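Boards > Crafts & Home > Faux Florals > Arranging Help

New Posts | Search | Members | Rules | Log In

This site uses cookies to keep you signed in. By continuing to browse you agree to our use of cookies.

Thread: Red rose with a wandering stem, one blue hydrangea, too many leaves

Trying to get a centerpiece out of the bin of fake flowers before my sister-in-law's dinner. Everything is out on the white table and I have reached the stage where I move one leaf and then move it back. 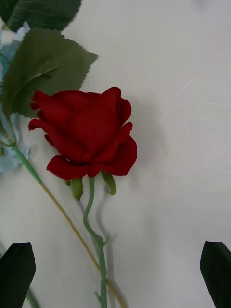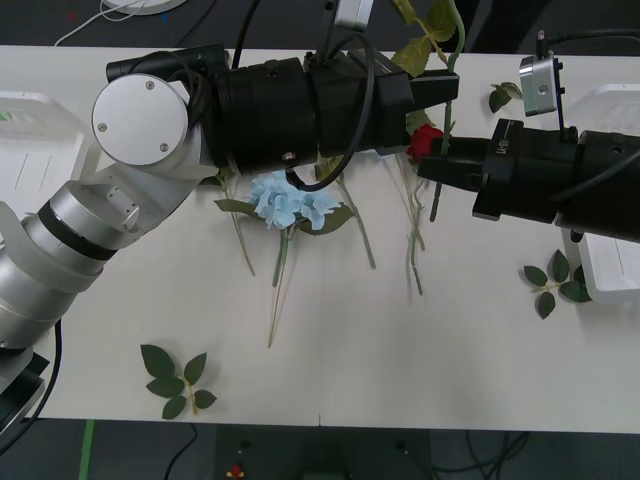 stemsandsighs
Thread starter

So. The rose is the star, or at least it's the loudest. The stem does an S right under the head and then straightens out as if nothing happened. In a tall vase it looks like it's leaning over to hear gossip at the next table.

The hydrangea is pale blue and I like it a lot more than I expected to. Next to that red, though, it starts to feel like a Fourth of July tablecloth. I also have the sprigs of plain leaves, which I bought in a fit of optimism at Clulleson when they were clearing out the seasonal aisle.

The vase is a cream-colored thing with a narrow neck, not shown because it's in the dishwasher. Questions:

Do I straighten the rose or work with the bend?
Can red and pale blue live together indoors, in October?
How much green before it turns into a salad?

-----

gluegunwidow
Straighten it. Plastic stems go where you tell them if you warm them first. Hair dryer on low, bend gently, hold it while it cools, repeat. Go slow near the head because that's where they like to pop off. If it does pop off, congratulations, you now have a floating rose for a bowl, and those are very elegant and take four seconds.

-----

Mossback_151
Strong disagree with the above. A straight stem is the surest way to make a fake rose look like a fake rose. Real ones wander. That S-curve is doing you a favor and you want to iron it.

Turn the stem in the vase until the bend runs toward the back, then let the bloom come forward over the rim. It's a nice half-open bloom and it looks good from the side, so show the side. Everybody points roses straight up like satellite dishes.

-----

gluegunwidow
Real ones wander because they're alive and looking for the sun. This one is looking for the exit. Warm it up.

-----

petal_to_the_meddle
I'll take the color question while those two fight.

Red and pale blue is fine if they aren't the same size and aren't at the same height. Put the hydrangea low, right at the lip of the vase, and let the rose sit above it and off to one side. The leaves go between them as a buffer. What you don't want is both heads level, staring at each other across the gap. That's how you get the tablecloth.

Also the hydrangea has two leaves of its own already. Spread those out over the rim and you've covered the worst of the mechanics without spending a single sprig.

-----

stemsandsighs
Thread starter
Off to one side sounds right. I had them level. I had them exactly level, and I was proud of it.

What do I do about length? The hydrangea stem is long and skinny, and if I put it in low it hits the bottom of the vase and the whole thing comes back up at me.

-----

petal_to_the_meddle
Cut it or bend it. If you think you'll want it tall again someday, fold the bottom up on itself and jam it in. Nobody is going to look down the neck of the vase unless you've invited a very strange crowd.

-----

Mossback_151
Wire cutters if you cut, please. I used my good kitchen scissors on a Trirel peony once and there's still a notch in the blade. I see it every time I open a bag of frozen peas.

-----

hotwaterbottle
Can I put in a word for leaving the hydrangea out? Put it in a little jar in the bathroom, where pale blue makes sense. One rose with greens in a cream vase is a whole arrangement. You people always want to use everything in the bin.

-----

petal_to_the_meddle
The bin is there to be used. I have 200 stems in my hall closet and every one of them thinks it's going to a party.

-----

hotwaterbottle
You've just made my argument for me.

-----

stemsandsighs
Thread starter
I can't leave it out, I like it. It may be the rose that goes to the bathroom.

On the greens: that sprig with the five dark leaves is much darker than the leaf behind the rose, which is more of an olive and has toothed edges. Does mixing them look natural or does it look like I lost half of each set?

-----

Mossback_151
Natural. Dark ones low and toward the back, lighter toothed ones up near the rose where you can see the edges. A real garden doesn't buy all its leaves on the same trip.

Bend each leaf a little, too. They spend months squashed flat in storage. Curl the tips down with your fingers and crease along the center vein.

-----

gluegunwidow
Agreed on the leaves, and I'm upset about it.

For anybody wondering how to keep it all from spinning around in a narrow neck: a ball of crumpled chicken wire if it'll fit, floral tape in a grid across the top if it won't. Rotama makes a skinny clear tape that doesn't show much. Dry rice also works for weight. Do not use the rice afterward. I shouldn't have to type that, but I have met my husband.

-----

samir_lane_crafts
Long-time reader here. We run a table at the Samir Lane market, and the thing that helps most is dusting. Soft paintbrush, petal by petal, before you arrange anything. Red shows dust worse than any other color, especially down in the folds. Then steam it if the petals are creased. Kettle steam, at a distance, and keep your fingers out of it.

-----

hotwaterbottle
White shows it worse.

-----

samir_lane_crafts
White goes gray evenly, so people assume you bought ivory. Red goes gray in stripes.

-----

stemsandsighs
Thread starter
Update. Dishwasher done, vase retrieved. Hydrangea in low with the stem folded up, rose above and left with the bend to the back, dark leaves behind. I did warm the stem a tiny bit near the bottom, so gluegunwidow can have that.

It looks good from the couch. From the kitchen you can see the tape. Dinner guests will be asked to stay out of the kitchen, which I was going to ask anyway.

-----

gluegunwidow
I'll take it. Tuck one of the spare sprigs over the tape on the kitchen side.

-----

Mossback_151
Or leave the tape and turn the vase around when they get up for seconds.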